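Unit 9: Teaching by showing, and what it does and doesn't buy you
Handout, March 2018
Trevor Naylor, Gariddale evening course in practical automation

Read this before the session and bring your notes on Unit 8. We shall start with the argument and get to the robot afterwards.

9.1 The sales pitch

The pitch goes like this. Programming a robot is slow and needs a specialist. Showing a robot is quick and needs someone who knows the job. So put a skilled person at the controls, record what they do, and let the machine learn from the recordings. You will hear this from suppliers, and you will read it in the first paragraph of nearly every paper on the reading list.

I half believe it. The half I believe is that some motions are miserable to write down and easy to perform. The half I doubt is the word "quick", and most of this unit is about that word.

9.2 Two ways of showing

Leading by hand. You take hold of the arm, the motors go slack or nearly so, and you push it through the job. The robot stores its joint angles as it goes. You feel contact directly, which is a great help. On the other hand your arms and body are in the way of any camera that is supposed to be learning from the view, and pushing two arms at once is hard for one person.

Remote control. You hold or wear something — a joystick, a pair of small copy arms, a handset — and the robot follows. The cameras get a clean view. You usually lose the sense of touch, or get a poor imitation of it. Beginners respond by pressing too hard or by creeping along at a quarter of normal speed, and the robot will learn either habit faithfully.

Edin Zupan will talk you through the copy arms on the Stirkel bench. Please don't adjust the grip springs. They took an afternoon to set.

9.3 The task we use

Handling computer parts around an opened desktop machine. I chose it because it looks like light work and isn't. A processor is small, flat and square, offers the fingers very little to hold, and has to go in one way round. A person doing this job makes dozens of tiny corrections without noticing them, and those corrections are the part we want recorded.
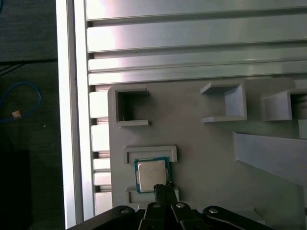 Fig. 9.1. Gripper fingers at the processor in its holder on the fixture plate. The chip is slightly askew.

Look at the angle of the chip against the upper bracket. It is small, and it matters. If every demonstration begins with the part perfectly square, the robot has no examples of what to do when it isn't. Tidy operators produce tidy recordings, and tidy recordings make a fragile robot. Radonjić makes this point in the second set reading and I think understates it.

Note also how close the fingers come to the edge of the metal lid. The black tips overlap it. From a camera at the wrist you can judge left and right fairly well. Height is another matter, and I would not trust anyone who claimed to read it off this view alone.

9.4 How many demonstrations?

The usual answer is "a few", and it is usually wrong. Last July's group recorded 740 attempts with the Gralix software. After sorting, 485 were kept. The rest went for dull reasons: the operator paused to think, a part was dropped, the recording started late.

Before you quote those figures at anyone, three cautions.

First, the sorting was done by the people who made the recordings. They knew which ones they had found embarrassing.

Second, throwing out every fumble also throws out every recovery. A demonstration in which the part slips and is caught again may be worth more than five clean ones. We threw most of ours away and I now regret it.

Third, time. Setting up, resetting the parts and checking the files took longer than the demonstrating did. Nobody's headline figure includes resetting. Ask for it.

9.5 What the wide view adds

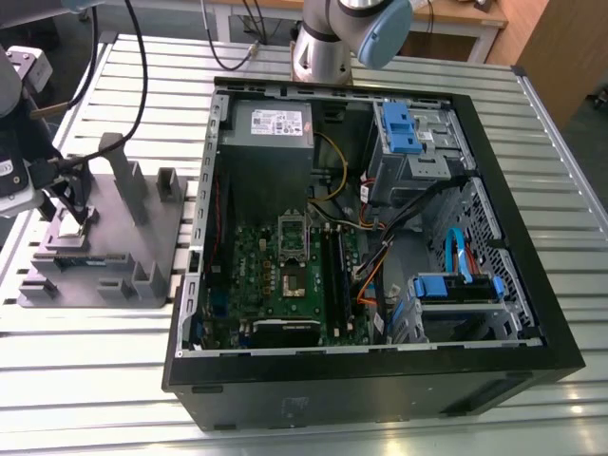 Why not simply write the motion out as a program?
Often you should. If the part always sits in the same place, a written program is cheaper, easier to check and easier to mend at short notice. Showing earns its keep when the starting position varies, when contact is awkward, or when the skilled person can do the thing but can't explain it.

A view of the whole bench is good for planning and poor for fine contact. It tells you where the case is, which way it lies and whether a cable hangs across the route you had in mind. Orange, red and light blue data leads all run through the inside of this one, and a soft lead is a harder thing for a robot to deal with than any bracket. It moves when you touch it, and it doesn't go back.

The same view takes in both arms. With two arms, you have to decide what the second one is for at each moment. Operators tend to park it and forget it. The recordings then teach the robot that parking is part of the job.

9.6 Claims to be wary of

"It learned from one demonstration." Ask what it had been trained on before that one.

"It generalises." To what? A new part, a new bench, or the same part moved a thumb's width?

"Any worker can teach it." Try it yourself on the copy arms first, and write down how long it takes before your recordings are worth keeping.

"Success rate." Find out who decided what counted as success, and whether they decided before or after the trials.

9.7 For next time

Record 5 attempts each at lifting the processor from its holder, with the part turned a little differently every time. Keep the bad ones. Write half a page on which you would discard and why, then swap with a partner and see whether they agree. Bring both sheets. Unit 10 begins with the disagreements.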